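The Laundry Hands of Baden

A pair of hand-held grippers, a bed and a shirt that has been folded more often than most

By the time Drahomíra Vrabec had settled on the shape of her fingertips, she had a shoebox half full of the ones she had rejected. Some were too hard and slid off cotton. Others were soft enough to grab anything, and then would not let go of it. The ones she uses now came out of a mold she made on the kitchen stove, and she has stopped changing them, mostly because she ran out of silicone.

Vrabec builds grippers at a shared workshop in Baden. They are held in the hand, one on the left and one on the right, and they have no motors. You squeeze a trigger and two fingers close. A camera rides on top of each one and records what the fingers are doing. The recordings are used to teach a robot arm to do the same job, and the job she picked is laundry.

She calls the project Fotow. The name was printed on a crate she found at the workshop when she joined, and she liked the sound of it.

"I wanted a machine that could fold my shirts," she said. "Then I read up on it and found out that the folding is the last part. First you have to get hold of the thing."

Getting hold of the thing has taken up most of her evenings this year. A shirt on a bed has no fixed shape. A sleeve may be underneath the body or on top of it, and the hem can look just like a fold. People sort this out without thinking, by pulling at a corner and watching what moves. To pass that on to a machine, somebody has to do it many times with the same kind of fingers the machine will have. 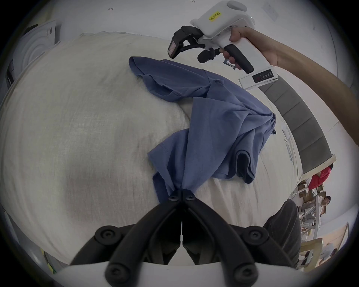

The first version of the gripper was hopeless for this. Its fingers moved on a single pivot each, so the tips swung in an arc and pushed the cloth away as they closed. Vrabec went to a linkage with more joints after a month of trying to fix the problem with rubber bands. The linkage keeps the tips closer to parallel. It also has more screws, and the screws work loose. She marks them with paint pen after tightening so she can see when one has turned.

The printed parts are plain PLA, which she buys by the spool when it is cheap. She tried a carbon-filled nylon for the fingers and went back. It was stiffer, but it ate two nozzles and the difference in use was small. The springs come from Drekholm, a hardware store a short bus ride from the workshop that still sells them loose from drawers. She takes a finger with her and tries springs on the counter until one feels right.

A set of two costs some 269 francs in parts if you leave out the cameras and the failures. She has not added up the failures.

Working with no feeling in your fingers

Using the grippers is tiring at first. I was given a set and a towel and told to fold it in half. It took me several minutes. The trigger tells you that the fingers have closed on something, but you can't tell whether it's one layer of cloth or three. You end up leaning in and looking hard at the tips, which is what the camera is doing too.

Vrabec is much quicker. She goes in low, at a slant, and closes the fingers while they are still moving. She almost never lifts straight up. With thin cloth she drags it a short way first to make a ridge, then takes the ridge. None of this was planned. She noticed herself doing it when she watched the recordings back.

The recordings go into numbered sessions. In July she passed 1,000 of them, and the count stood at 1,071 when I visited. Each one is short, and many get thrown out. The usual faults are a hand passing in front of the lens, a lost grip at the wrong moment, or a clock that has drifted so the left and right grippers no longer agree on the time. The clock trouble cost her most of a spring. She had blamed the cameras and replaced one before she found it was her own code, which rounded the time stamps in one place and cut them short in another.

She keeps the failed grips if everything else in the session is good. A robot that has only ever seen cloth behave will have no idea what to do when it slips, and it will slip.

The other half of the build

The arm that is supposed to learn from all this is bolted to a bench. It is a secondhand unit she bought from Yalçınkaya, a small dealer in used factory equipment, with one bad joint and no manual. The joint took her a winter. She had the gearbox out four times, and the fourth time she found a washer that had been fitted backward, probably years before she owned it.

The arm carries the same fingers as the hand-held sets, cut from the same files. That was the one rule she set at the start. If she changes a tip on one, she changes it on all of them. It slows things down, and it has talked her out of several bad ideas.

So far the arm can pick up a dish towel and lay it down roughly flat. It manages this on a good day and with a towel it has met before. Shirts are still beyond it. It tends to take hold of a sleeve, lift, and then wait, as if the rest of the shirt might follow on its own. Dark cloth is harder than light, and she thinks a better lamp would help more than more sessions would.

She has thought about selling the grippers as a kit. A few people have asked. She would have to write instructions, and she'd want to redo the trigger, which pinches the web of the thumb if you have big hands. For now the files go out by email to anyone who writes to her, along with a list of the screws and a warning about the springs.

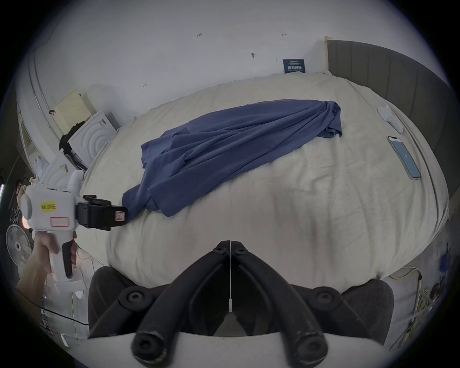
What it takes to build a set

Printing takes most of a weekend on one machine. Print the fingers on their sides, with the layers running along the length. Printed upright they will snap at the second joint, usually when you are in the middle of something.

Ream the holes by hand. Vrabec does it dry and stops as soon as the pin turns freely. A sloppy joint at the base turns into a large wobble at the tip, and shims will only get you part of the way back.

Cast the tips last, after the fingers have been worked open and closed for an hour or so and the joints have bedded in. Check the two tips against a sheet of paper. If they can hold it by one edge while you pull gently, they are good enough for cotton. Silk is another matter, and she has not tried it since September 2026, when she borrowed a scarf and had to buy the owner a new one.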